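Skip to the second half if you only want the complaints.

I have now spent two weeks making kitchen examples for the Draston set, and I would like to write down what I think before I get used to it. The setup is the usual one. A simulated kitchen, a simulated arm, a person with a controller, and a learner at the other end that is supposed to pick up the habit of fetching things. My target for the first block was 167 episodes. Each one starts from a slightly different layout, with the fridge door open or shut, the bowl moved, the stools shuffled.

The pitch from Vedosetti, who supply the kitchens, is that simulated examples are as good as free. They are free if you don't pay the person holding the controller.
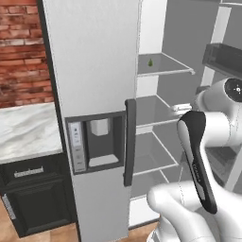
Yannick Guillot
Robot teacher, reluctant blogger

Fridges are where I lose most of my time. Reaching in past an open door, under one glass shelf and over another, is fiddly for a person and worse when you are steering a wrist you can't feel. I clip the shelf rim, I back out, I go in again. All of that gets recorded. Corentin Bodin, who runs the training jobs, wants me to keep the messy attempts because "recovery is data." Maybe. I have also seen a policy from the November batch that had learned to back out of the fridge whether or not it had touched anything, and I have a strong suspicion whose habit that was.

So who decides what a good example is? At the moment, I do, at the end of each episode, by pressing one of two keys. Keep or drop. By late afternoon I keep more than I should. There is no second person checking, and the written rule is one line long: "task completed naturally." I moved a pear with four changes of direction and a long pause while I drank my coffee. Was that natural? I kept it.

Then there is the multiplying. The Boyer script takes my kept episodes, nudges the object positions, replays the motion, and throws away whatever fails. Out of it came 2,180 episodes, and that is the number that went on the slide. I don't think it should be on the slide. It is my same wobble on the way to the same bowl, over and over, with the counter in a new color. If my way of approaching the island is a bad one, we have a great deal of evidence for the bad way.

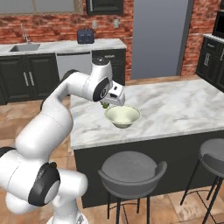
Bringing a small green object in over the bowl on the island.

Placing is easier than picking, I'll give it that. The bowl is wide and forgiving, and the success check only asks whether the object ends up inside. It doesn't ask how high I let go. I tried dropping from well above the rim for 30 episodes in a row and every one that landed was scored the same as a careful one. Try that with a real pear. I raised it with Corentin and he agreed it was a problem, and then he asked how soon I could start the next block.

What I'd like to see is dull stuff. A limit on release height. A second pair of eyes on a sample of the kept episodes. Two or three people doing the same task, so the learner gets more than one set of bad habits to choose from. And a test on layouts that the script never touched. We did run a small one of those, 58 trials on the Vunent kitchen, and I have asked twice for the results by layout instead of as one average. I'm still waiting for them.

I'll keep making the episodes. The fridge ones are going a bit quicker this week, though I can't tell you if that's skill or if I've stopped caring about the shelf.

Posted 3 March 2022

Print this page | E-mail this post

This site uses cookies to remember your settings. By continuing to read, you accept their use.

Contact | © Yannick Guillot | Back to top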